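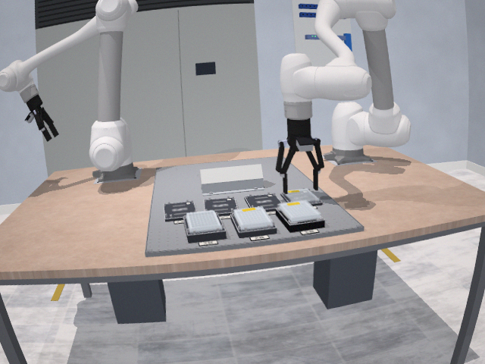 Fig. 1. Wooden table with a gray perforated platform at the center.

Section 2: Oiling your tabletop with Prata

I wrote this part of the guide after doing my own bench badly. My first try went on far too thick, and I spent a week peeling mail off it. Have a read through before you open the can, even if you've oiled furniture before.

What you need

One 500 ml can of Prata oil. It'll do two coats on an ordinary table with plenty left over.
The white pad from the Januto kit, plus a couple of spare ones if your top is big.
Lint-free rags. Old T-shirts are great, old towels are not (they shed like a cat).
Sandpaper, 120 and 180 grit.
A metal bucket of water with a lid, for the used rags.
Gloves. The smell stays on your hands through dinner.

CAUTION: Rags with oil on them can heat up and catch fire on their own. Drop each one in the bucket of water as soon as you're done with it. Don't ball them up, and don't put them in the trash "just for now."

Getting the top ready

1. Take off whatever lifts off easily. If something is bolted down and you'd rather leave it there, run painter's tape around the base and press the edge flat with a fingernail.

2. Sand with the 120, going with the grain. Keep the paper flat and don't lean on the edges, or you'll round them over before you notice.

3. Wipe the top with a damp rag and let it dry. The grain will stand up a little and feel fuzzy.

4. Knock the fuzz down with the 180. A light pass is plenty. I know there are people who go all the way to 2,000 on a tabletop, and it does feel lovely, but the oil has a hard time getting in after that and you end up with a shine that wears off in patches.

5. Vacuum, then vacuum again. Get the brush into any screw holes – dust in there turns to brown paste the moment oil touches it.

Note: If your table was lacquered at the factory, stop at this point and go to Section 5. Oil can't soak through lacquer. It just sits on top and goes gummy.

First coat

6. Stir the can slowly with a flat stick, all the way down. Please don't shake it! You'll get bubbles and they'll dry as tiny craters.

7. Pour a puddle about the size of a coffee saucer and spread it with the white pad. Work one section at a time, front to back, and keep going until the wood looks evenly wet. It should take a lot less oil than you expect.

8. Wait 15 minutes, then buff off everything that hasn't soaked in. Get down low and look across the top toward a window. Shiny spots are leftover oil, so buff those again.

9. Do the edges with whatever's left in the pad. Do the underside too if you can stand it. My friend Tetsuya Fukuda skipped his and had a slightly cupped top by the end of the winter.

10. Leave it overnight with a window open a crack.
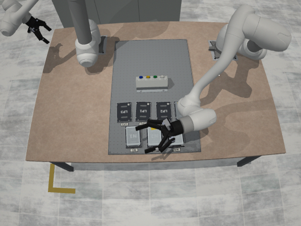
Deolinda Matos wrote in to ask whether she could skip the overnight wait if the top already felt dry by late afternoon, and added that hers had felt dry in three hours and then gone tacky when she put the second coat on. I'd say that answers it. Dry to the touch only means the surface has skinned over, and the oil under it still has work to do. If you're already in the tacky spot, rub it down with a rag and a tiny bit of fresh oil, buff it hard, and give it two more nights.

Second coat

11. Go over the top very lightly with a clean, dry pad. Wipe off the dust.

12. Repeat steps 7 and 8 with roughly half as much oil.

13. Peel off the painter's tape while the edge is still fresh, pulling it back over itself at a low angle.

Putting it back to work

You can set light things on the table the next day. Hold off on anything heavy, hot or wet for 7 days. I'd leave rubber feet off it for the full time as well, as they can leave gray rings that have to be sanded out.

CAUTION: No cling wrap, plastic tablecloths or cutting mats during that first week. The oil needs air to harden.

Close the can by pressing the lid down with a block of wood. If there's a skin on the oil next time, cut around it and lift it out whole. Don't stir it in. Cleaning and touch-ups are in Section 3.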